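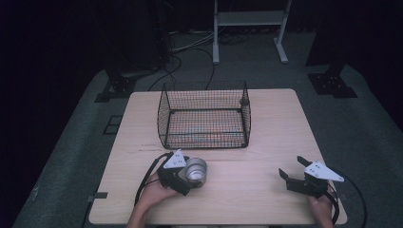 Fig. 1. Two-handed task, can and wire basket. Left gripper closed on the can, right gripper open.

Filed under: Course Materials > Robotics > Student Projects

This site uses cookies to remember your reading preferences. Accept / Manage settings

Handout 2: What Your Demonstrations Are Worth
Kerkport Robotics Project Course
Posted February 9, 2022

Read this before your group's next session at the table. It covers the can-and-basket task, what I expect in the log, and how the project will be graded. It also covers why I don't believe most of the success rates I was handed last term.

1. The claim under test

The project brief says that a person can show a task by hand, with a gripper in each fist, and that a policy trained on those recordings will then do the task on an arm. Maybe. The papers on the reading list say so with a good deal of confidence, and the videos that go with them are persuasive. Videos are chosen by the people who made them. Your job this term is to find out how much of the claim survives when your group does the work, on our table, with objects you did not pick.

The task is written down in one sentence: pick up the can and put it in the basket. Every group thinks it knows what that means. Last term two groups had different meanings and didn't find out until the final week. One counted a can lying on its side in the basket as a success. The other didn't. Their numbers were put on the same slide anyway.

Write your success rule first, before you record anything. One paragraph. Sign it as a group and don't edit it later. If you find it was a bad rule, say so in the report and keep it.

2. Handling at the table

Look again at Fig. 1. The can is just above the tabletop, in front of the basket and a little to the left. It's a reasonable moment to stop and ask what the right hand is for. In a task like this one the second gripper may have nothing to do, and people don't like having nothing to do. They drift. They hover over the basket, tap its rim, or reach in to help. All of that goes into the recording, and the policy has no way of knowing you were bored.

Decide what the idle hand does and write it down. I don't much care what you choose. I care that everyone in the group does the same thing.

Other points, in no particular order:

-- Keep the marker plates in view. If you roll your wrist so far that the dots can't be seen, throw the take out and note that you did.
-- Mind the cables. Each gripper has one, and they drop off the front of the table on either side. A snagged cable looks like hesitation when you play back the motion, and I've read a full page of analysis of "hesitation" that was a cable.
-- Grip the can the same way for the first set. Vary it on purpose in the second set, never by accident.
-- The can is shiny and so is its inside rim. The basket is black wire mesh you can see the table through. Neither is kind to a camera. If your detector does badly on both, report it as a finding. Don't swap them for a matte block and a cardboard box and keep the old title.
-- There is a dark scratch on the tabletop by the front edge of the basket. Do not use it to line things up. A group that places the can by the scratch every time has taught the policy one spot, whatever the report says about "varied starting positions."

3. The log

The shared archive holds 1,991 recordings from earlier terms. That sounds like plenty. I went through the notes that came with them and many say "good" and nothing else. I can't tell you who was holding the grippers, what the rule for success was, or what happened to the takes that went badly. You may use the archive for pretraining if you like. You may not cite its size as evidence of anything.

For your own takes, log the following:

Operator initials
Start position of the can (use the grid sheet, then take the sheet away)
Job of the idle hand
Outcome under your signed rule
Kept or discarded, and the reason

Discarded takes stay on the disk. I will ask for them. A group with no discards will be asked about that too.

4. Software

Plimix is the recording tool and Mosoti is the trainer. Plimix will label a take "complete" as soon as you press stop. It has no opinion about where the can ended up. Please don't copy its "complete" column into your results table under the heading "success." It has been done.

Mosoti prints a loss curve that goes down. It nearly always goes down. A falling curve means the model is getting better at copying your hands on recordings it has already seen, and I'd like reports to stop treating it as the main result.

5. Evaluation

Each group gets 12 trials on the arm. Positions are drawn by me and you won't see them in advance. All of the trials go in the report, including the ones where somebody bumped the table. You can mark those and argue for leaving them out, and I'll read the argument.

With so few trials, one lucky can moves your percentage by a lot. Report the raw count. If you also want to give a percentage, put the count next to it. I will take points off for decimal places.

The Dirnham class is running the same task on its own table this February, and there will be a swap: their policy on our arm, ours on theirs. My guess is that both do poorly. I would be glad to be wrong, and a group that can explain a poor swap will get a better grade than one that can't explain a good one.

6. What to hand in

The signed rule, the log, the discards, the raw trial counts, and a report of no more than six pages. Start the report with what failed. Skip the paragraph about how robots will change the home. If you want to write about the home, tell me what your policy does when the basket is turned a quarter turn. None of the reports so far has tried it.

Questions to think about before the next meeting: would a simple scripted motion do as well as your trained policy on this task? How would you check? If the script wins, what was the training for?

Recent in Course Materials
Handout 1: Setting Up Plimix Without Losing Your Files
Reading a Loss Curve With Suspicion
Dirnham Swap: Rules and Table Layout
Writing a Success Rule Before You Need One
Archive Notes and Known Gaps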